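About Semaan

Semaan is a small newsroom covering housing, planning and land disputes. We report on settlement building, demolition orders, rent, compulsory purchase and the local votes that decide them. Most of our stories begin with a planning notice or a court filing, and most of our readers live in the districts we write about.

The site was started by Ghislain Kennedy and Wondimu Ambaye, who had both worked on foreign desks and wanted to follow approvals past the day they were announced. A council signs off a block of homes, it gets a few paragraphs, and the next report comes when the first families move in. We try to cover the years between.

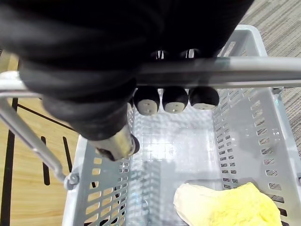

Our planning tracker now holds 176 open cases. Each entry lists the body that made the decision, the stage it has reached and any objection we have been able to read in full. Wondimu checks the entries against the original papers and marks the date of the last change. If a document is only available in translation, we say who translated it.

Who we are

Ghislain Kennedy, editor
Wondimu Ambaye, planning and courts
Mackenzie Wong, maps and data
Brock Simard, copy desk and corrections
Zachary Perron, pictures and website

We also use 20 freelance reporters, who are paid on filing.

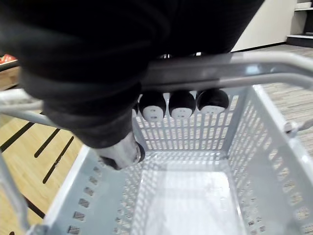

Black fabric above a light grey plastic shopping basket.

How we work

We name our sources unless doing so would put them at risk. An unnamed source has to be known to the editor as well as the reporter. We ask every side for comment and give them a fair time to reply. Place names can be a matter of dispute in themselves, and our style guide, which is free to read, sets out which ones we use.

Money

Semaan is paid for by reader subscriptions and by the sale of our maps to other publishers. We take no money from governments, parties or developers. Accounts are published each September.
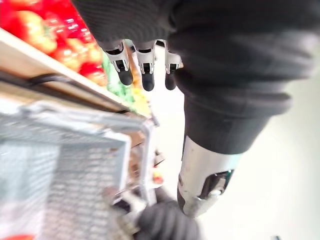
Three metal fingers with black tips, beside a dark knit sleeve.

Corrections and contact

Write to the copy desk with the headline and the line you think is wrong. Brock replies within 2 working days. Corrections are added at the foot of the article and stay there. Complaints about a correction go to the editor.

This page was last updated on July 14, 2022.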